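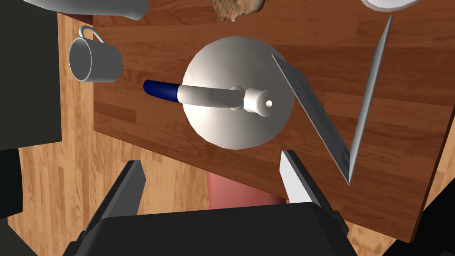
Off-white pot on a dark wooden table, with a black gripper. Computer render.

Statisticians and spotters wanted — Drindov American Football

Posted Aug 2, 2021

Do you love the numbers side of the game? We're looking for 6 people to join the stats crew at Drindov for the coming season, and we'd be thrilled to hear from anyone who can tell a sack from a run for no gain (or who would like to learn!).

We play our home games at Kushnir Park, and every snap gets logged. Rushing, passing, punts, returns, tackles, penalties, the lot. Last season the crew recorded every home game by hand and typed it up afterwards, which made for some very late nights. This year we're moving to live entry on a laptop, with a paper sheet as backup, so we need more pairs of eyes.

What you'd be doing

Spotters watch the field and call out the ball carrier, the tackler and the yard line. Callers check the down and distance. Inputters type it all in and shout when something doesn't add up. We swap roles at half-time if people fancy it — most do, once they've got the hang of things.

You'll need to be free for most home games up to the play-offs in December. Arrive 60 minutes before kick-off, please, as both teams hand in their rosters then and we always find a number that has changed.

What we offer

It's £200 for the season, paid in two halves, plus a hot meal on game days and a crew jacket. Travel is covered if you come in on the Todo line. Training is two evenings at the Zukari Sports Hall, where we'll run old game film and pause it as often as you like. There are 400 plays in the practice set and you won't be expected to get through all of them!

You don't need to have played. Good eyesight (glasses are fine), clear handwriting and a head for simple sums will take you a long way. You must be 16 or over, and under-18s will need a parent's signature.

To apply, send a few lines about yourself to the club office, and tell us which role appeals most. If you've kept score in any sport, even cricket for your village side, do mention it.

We use cookies to remember your settings and count visits. Accept all | Manage choices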